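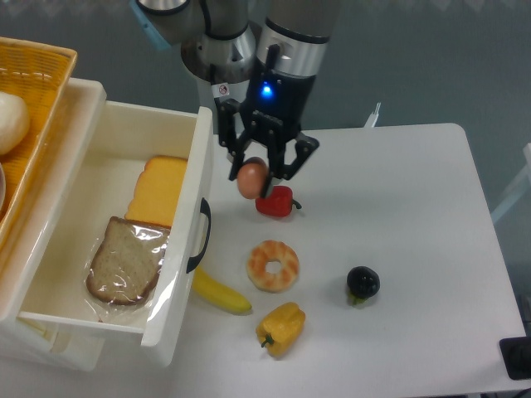
Austra Jankauskaitė
Contributing editor, household storage

02/07/2022
3 min read

Food storage advice is usually written by category. Vegetables go in one place, bread in another, eggs in a third, and the reader is expected to own a kitchen with a place for each. I think the category is the wrong unit. A worktop is better sorted by how each item fails, and most worktops would need less furniture as a result.

Food fails in a kitchen by four main routes: it dries out, it goes mouldy, it ripens past use, or it is crushed or cracked. Each item has one route that usually gets there first, and storage should be chosen against that one. The others can be ignored for the few days that matter.

Take bread. A slice wrapped in clear film and an unwrapped roll in a woven basket are both "bread" by category, and the usual advice would put them together. Their problems are opposite. Film holds moisture against the crumb, so the wrapped slice stays soft and its risk is mould. The roll in the basket has air on all sides, so it goes hard well before it goes green. A drawer suits the first only if the drawer is cool. The basket suits the second only if the roll is eaten the same day. Sponge or pound cake sits between the two and dries at the cut face first, so it should be covered there and can be left alone elsewhere.

Peppers and aubergines are the next case. Both lose water through the skin and the stem end, and both wrinkle before they rot. Peppers tolerate the fridge well. Aubergines tolerate it badly, and the small round ones are no exception: kept too cold for several days, they pit on the outside and brown inside. If they will be cooked within two days, leave them out of the sun on the worktop. The fact that they are often sold from the same shelf as peppers tells you nothing about where to keep them.

Bananas ripen and give off ethylene as they do. The standard instruction is to keep them away from everything. That is too broad. Ethylene has little bearing on bread, a glazed ring doughnut or an egg. The doughnut's glaze will go sticky in a closed, humid box whether or not a banana is in there with it. What the banana needs is free air and nothing heavy on top. Storing one in a shallow drawer is poor practice for a mechanical reason: drawers close, and bananas bruise.

The egg is the only item in this group whose main risk is being handled. In a cool kitchen the shell does most of the work of storage for a short period. The hazard is a flat, hard surface with no rim, on which a loose egg will roll. Any egg out of its carton should be in a bowl, in the hand or in the pan.

My colleague Győző Pap disagrees with much of this. His view is that people remember categories and do not remember failure routes, and that a rule followed is worth more than a better rule forgotten. He keeps a drawer labelled BREAD and has done so since a kitchen refit in December. I accept the point about memory. I do not accept that the label helps, as the drawer also contains string.

A practical arrangement needs three places. One is open and airy, for crusted bread and ripening fruit. One is closed and cool, for wrapped slices and anything with a cut face. The third is the fridge, for peppers and for whatever the label says must go there. A plastic drawer unit at the end of the worktop will serve as the second if it stands clear of the oven and the kettle. A basket on top of it will serve as the first, and takes up no further space.

The drawer should be emptied of crumbs and wiped weekly, and dried before anything goes back in.

Contact the editor | © 2022 Barta Household Review | Back to top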